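# Kelness reuse and refill trial: second progress report

Prepared by Nima Pakzad for the Trurkard fund. Covers the period to the end of December.

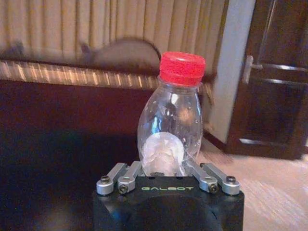 ## Where we are against the plan

The grant agreement asked for 3,000 refills across the Kelness shops by the end of this period. The till records give 2,861. On paper that's a near miss and I expect the fund would be content with it. I'm less content, for reasons set out below, and I'd ask you to read the number with some care before it goes in anyone's annual summary.

A refill is logged whenever a customer presses the button at the counter and the sale goes through. It doesn't tell us whether the person brought a container from home or picked up a new one from the shelf beside the till. In the first report I assumed nearly everyone brought their own. I no longer think that's safe. Umska, which supplies the empties, invoiced us for 441 of them over the same period, against a budget of 400, and most of those have left the shops. Some will be in use at home and coming back. I can't tell you how many, and neither can Umska.

## What the survey does and doesn't show

The exit survey was favourable, as exit surveys tend to be. People standing in a refill shop with a full jar of dish liquid in their hands will generally tell you they like refill shops. The written comments were more useful:

- Pricing by weight is confusing, and the tare step slows the queue.
- The labels for unscented and lightly scented laundry liquid are the same colour.
- Several people wanted cooking oil, which the shops dropped in spring and which I would not bring back until the drip problem is sorted.
- Opening hours at the smaller shop don't suit anyone who works until five.

The consultant's draft from Taheri estimates the packaging avoided by multiplying logged refills by the weight of an average bottle. I've asked for that section to be taken out. It treats every refill as a bottle that was never bought, and we have no grounds for that. A customer who used to buy one large jug every couple of months and now tops up a small jar each week would show up in the Taheri method as a considerable environmental saving. The plastic might be about the same.

## Changes made this period

Staff at both shops now ask one question at the till – "yours or ours?" – and mark the answer on the slip. It's crude and it gets skipped when the line is long. Even so, two weeks of slips have told me more than the whole of the survey.

We moved the scale so customers can weigh before they reach the counter. The manager at the larger shop says it has helped. I haven't seen anything in the till times to back that up, but complaints are down.

The deposit scheme did not go ahead. The supplier's proposal relied on a return rate I couldn't find evidence for anywhere, and when I asked where it came from I was sent a brochure. I've held that part of the money back.

## Budget

Spending is slightly under, mainly on account of the deposit scheme. Container costs are over and will stay over if the Umska order continues at its present size. I'd like permission to shift part of the unspent deposit money to cover staff hours for the slip count. Printing and signage are on target. The van repair was charged to Kelness and doesn't appear in the grant accounts.

## Next period

1. Keep the till question going at both shops and report the split monthly.
2. Relabel the laundry liquids.
3. Try one late evening a week at the smaller shop until the end of March.
4. Receive a revised draft from Taheri, with the avoided-packaging section either removed or properly caveated.

I'm not proposing a third shop, although the original application mentions one. If the slips show most customers are bringing their own containers I'll revisit that in the next report. Please let me know about the budget transfer before the February roster is drawn up.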